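Ticket 147: Order export drops rows when a customer name has accents
Status: Open (reopened)
Product: Gredora desktop, stock and orders module
Reported by: Xolani Gumede
Assigned to: Emiliano Tapia

Xolani Gumede wrote:
Exported the October 2021 orders to CSV and got 183 lines. The order screen shows 200. I ran it three times and got the same 183 each time, so please don't tell me it's a network hiccup.

The 17 missing orders have one thing in common that I can find. The customer or supplier name has a character outside plain English in it. Đoàn is the worst, every one of their orders is gone. Jevell and Ellari come through fine. There is no error message and the export window says "Complete" with a green check mark, which I'd call optimistic.

Emiliano Tapia wrote:
Thanks for the detail. Can you confirm your version and try clearing the local cache? Settings, Storage, Clear. Then sign out, sign in and export again.

Xolani Gumede wrote:
Cleared it. Same 183. I didn't expect a cache to care how someone spells their name, and it doesn't seem to.

Version is 4.27. I also tried the other laptop, which has never had Gredora on it before today. Same count, so we can stop looking at my machine.

Emiliano Tapia wrote:
Understood. Could you attach the failed file, and let me know whether product photos are attached to any of the missing orders? We had a report in February where large photos made the export skip records.

Xolani Gumede wrote:
File attached. I read the February notes and I don't buy it. Orders with no photos at all are missing, and orders with photos are in the file. I made two test orders to settle it. First one was under Jevell, with a photo: 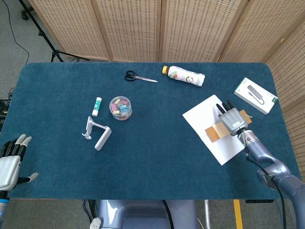 Attachment 1: test order, Jevell. USB hub box, drink bottle, scissors.

Exported fine. Then I changed the name on that same order to Đoàn, left the photo and everything else alone, and exported again. Gone. Changed it back to Jevell and there it was in the file.

Second test was the other way around. New order under Đoàn, no photo, missing. Then I added one:

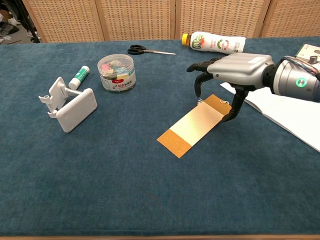
Attachment 2: test order, Đoàn. Tabletop and folding screen.

Still missing. So a photo doesn't cause it and a photo doesn't cure it. It's the name.

Emiliano Tapia wrote:
That is a clear result, thank you. I've reproduced it here with a Đoàn order. The export writes the file in an older text encoding, and a row it can't convert gets skipped. As a workaround, pick "CSV (UTF-8)" under Advanced in the export window. Marking as resolved.

Xolani Gumede wrote:
Reopening. The workaround gives me all 200 rows, plus the two test orders, fine. But when I open the file in my spreadsheet program, Đoàn shows up as a string of junk. I can get around that by importing it and choosing the encoding by hand. I doubt most people would know to.

More to the point, the default export still loses orders and still says "Complete." A skipped row should stop the export or at least show a count. Is that being fixed, or is this ticket going to be closed again with the same check mark?

Emiliano Tapia wrote:
Fair point. I've split it in two. The default encoding is with the developers now, and the missing warning has its own request linked to this ticket. I don't have a release date for either one. I'll leave this open until the encoding change ships.

Xolani Gumede wrote:
OK. I'll keep comparing totals by hand until then. Please delete the two test orders from your copy of the file so they don't end up in anyone's numbers.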